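Section 4 -- Laying Out and Smoothing Your Fabric

Before you get anywhere near the cutting guide in Section 5, please set aside a bit of time for laying out. I know it's tempting to skip ahead (I've done it myself, more than once), but a ridge left in the cloth now will follow you all the way to the hem.

You'll need a clean, smooth tabletop, your Ponow clips and the long ruler that came in the Ornov kit.

1. Wipe the table down and let it dry completely.

2. Wash and dry your fabric first if you haven't already, then lay it on the table without pulling. A soft knit will land in folds and ripples whatever you do, so don't fret about it yet.

3. Look for the biggest fold and start there. Little wrinkles often go on their own once the big one has been let out.
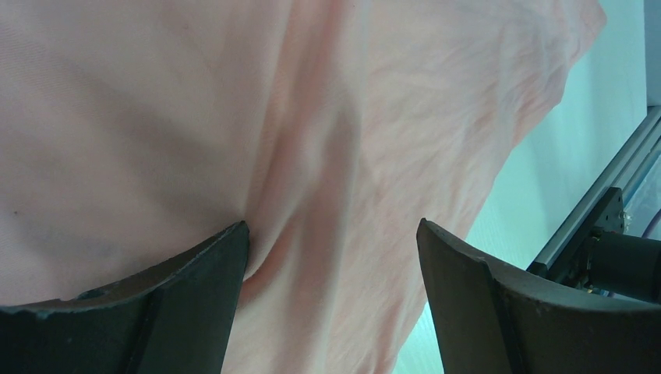
4. Slide one hand flat under the cloth beside the fold, lift it slightly, and ease the extra toward the nearest open edge. Go slowly. If the fabric has lapped over itself, lift the lap up and lay it back the other way before you smooth anything.

Caution: Don't drag a knit flat by its corners. It will look lovely for as long as you hold it and then creep back, usually after you've cut.

5. Smooth out the rest with your open palm, working along the ribs and never across them.

6. Leave it to rest for 14 minutes or longer. Shiuli Gazi, who tested this chapter for us, goes off and makes a pot of tea, and I can't improve on that.

7. Clip the edges to the table, then check the width with your ruler. The Atwood wrap pattern needs 136 cm after washing.

Note: Pale colours show every crease under a side lamp, which can be handy. Turn the lamp off again before judging the colour of your thread.

If a crease won't budge, see "Steaming" in Section 7.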